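Home / Projects / Grokeveo / README

Grokeveo: a small scanner for leaked credentials in config files

Hello! Grokeveo walks through a folder of config files and flags anything that looks like a password, token or private key somebody forgot to take out. I wrote it for myself after a very long evening cleaning up an old backup share, and it has grown a bit since (mostly sideways, I'm afraid).

What's in the download

The scanner itself, the rule file, and the Orance test set, a pile of 1,149 config files I put together for checking the rules. Of those, 607 have at least one planted secret and the rest are clean. Every secret in there is made up, so please don't waste your afternoon trying to log in anywhere with them! 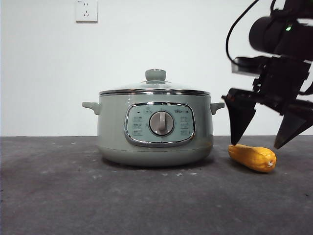
Green electric pot with its lid on.

Running it

Unpack it, open a terminal in the folder and type:

grokeveo scan ./myfolder

Add --quiet if you only want the file names. Add --rules followed by a path if you've written your own rule file. Out of the box you get 7 rule groups, and you can switch any of them off in rules.conf. I'd leave the private key group on whatever you do, it hardly ever cries wolf. The generic password group is another matter: it gets excited about anything with "pass" in it, including (for most of March) the word "compass".

Files over 400 KB are skipped unless you pass --big. It does get slow with that on, so go and do something else for a bit.

Known problems

Passwords split over two lines get missed. I've had two goes at fixing this and made it worse both times, so the old behaviour is back for now. Files saved in odd encodings sometimes print rubbish in the report, though the line numbers should still be right.

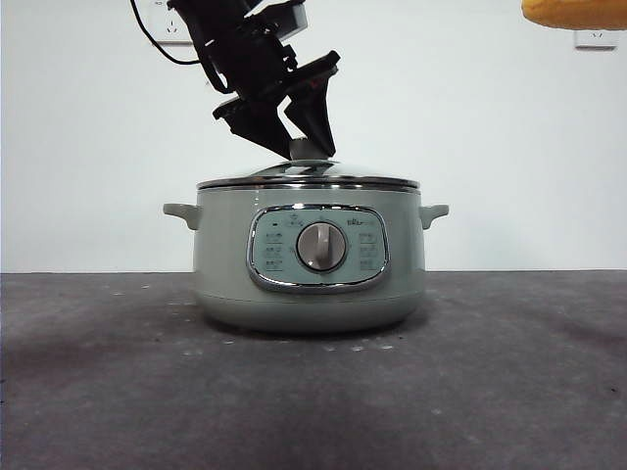

Saengthong wrote in to ask whether the report could hide the matched secret, as theirs goes straight into a shared ticket system and the scanner was happily pasting live tokens in there. Fair point, and a bit embarrassing for a tool like this! There's now a --mask switch that shows the first two characters and stars out the rest. It'll be the default in the next release.

Licence and thanks

Do what you like with the code, just keep the notice at the top. The test set is under the same terms. Groltstead hosts the mirror, which is usually quicker than mine in the evenings. If you send me a false positive, please swap the real secret for something silly first.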